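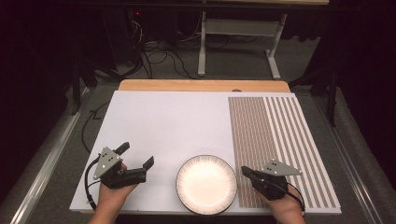 Dirkach Recipe Corpus

README, version 2
Last change: 2 October 2020
Maintained by Ekkachai Chantharasri and Samran Paisan

What is in it

Dirkach is a collection of home recipes, typed from handwritten notebooks which families in Gistwood lent to us. It has 600 recipes in plain text, one file for each recipe. Most of them are for soups, stews, breads and preserved fruit. The oldest notebooks have no dates, so please do not use the corpus to say when a dish came to the town.

We made it for people who study how cooking instructions are written. It can also be used for cooking, but we have tested only 40 of the recipes in a kitchen, and these have the word "tested" in the first line.

Files

recipes/ – the texts, in UTF-8
index.csv – title, notebook number, language, kind of dish
units.csv – the list of old measures with our reading of them
notes/ – remarks of the typists, not edited

The file names start with the notebook number, then a short title in small letters. Where two recipes in one notebook have the same title, the second one has the letter b.

How the texts were typed

Every page was typed by one person and read by another. We kept the spelling of the writer, also when it is clearly wrong, and we put our reading in square brackets after it. Words that we could not read are marked with three question marks. Crossed-out words are left out, except when the writer changed an amount. In that case both amounts are given, the older one first.

Measures

This was the most difficult part. Many writers measure by "the blue cup" or "the small plate", and only the family knows how much it is. When the family still had the cup, we filled it with water and weighed the water. When they did not have it any more, the column "grams" in units.csv is empty. Please do not fill it with a standard cup – the results can be very different, especially for flour.

Serving notes

Over 100 recipes say how the dish must be brought to the table: on a deep plate, on a flat plate, with the sauce beside it. These sentences are kept at the end of the text after the word SERVE.

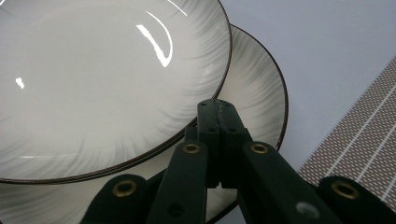 Known problems

Notebook 92 was damaged by damp and many lines are missing. Some bread recipes give no oven heat, only "a good oven". The kind of dish in index.csv was decided by Samran alone, and he is not sure about the dumplings.

Licence and contact

You may copy and change the texts if you name the corpus. Family names were removed, so please do not try to find them again. Corrections can be sent to the Trernero reading room, with the file name and the line. We plan the next version for November.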